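A few people asked how it's going with the robot at work, so I'm putting the kettle on and doing a proper thread. Settle in, it's a long one.

For those who missed it, I'm at Widmer, where we pick and pack secondhand books, gifts and odds and ends. Nine of us on the floor. In August we started trials with an automated picker, and the project got called Sosau before any of us had a say in the name.

I'll admit I was sour about it for the first fortnight. I've been walking those aisles for ten years and I know where everything lives. I didn't love the idea of learning to share them.

Jonas Gisler, who started the same winter I did, was worse than me! He wouldn't say its name. He called it "the new bloke" and left the good trolley out for it, which I think was meant as an insult.
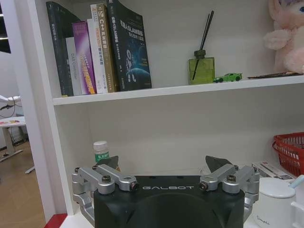
My job has changed more than anyone else's, I reckon. I used to pick all day, and now I spend most mornings on what we call shelf lessons, setting up mixed shelves and writing down what the arm should go for and in what order. It's fiddlier than you'd think. Books leaning on each other like that, with the big navy one with the astronaut on the end, are a whole morning to themselves, and then you've got a glass diffuser bottle sitting right beside a little green toy car, and you'd want very different manners for those two. I used to do all that with my hands and never gave it a thought. Now I have to put it into words, and some days I go home more tired from the words than I ever did from the walking.

My knees are thrilled, mind you. The old pick list had 1044 lines on the biggest day we ever had, and I felt every one of them on the stairs that night.

What I miss is the chat. When you pick in pairs you hear about everybody's kids and their dodgy hot water systems. Working on the lessons I can go until lunch without a natter, so a couple of us have started taking our tea break together again, properly, sitting down, phones away.

Damian Ammann, our floor manager, has been pretty decent about it. He asked for our worries in writing and then read them out at the meeting, including the rude ones (mine). We've got it on paper that hours stay as they are until the trial's finished. After that I don't know, and neither does he, and I'd sooner he said so than made something up.

Jonas has come round a bit, by the way. He's down to do the soft toy lessons next and he's been practising his explanations on me over lunch. He still won't say Sosau.

Anyway, the tea's gone cold and I've got an early start. If any of you have been through this at your own work, tell me how your lot handled the rosters, I'd love to hear it.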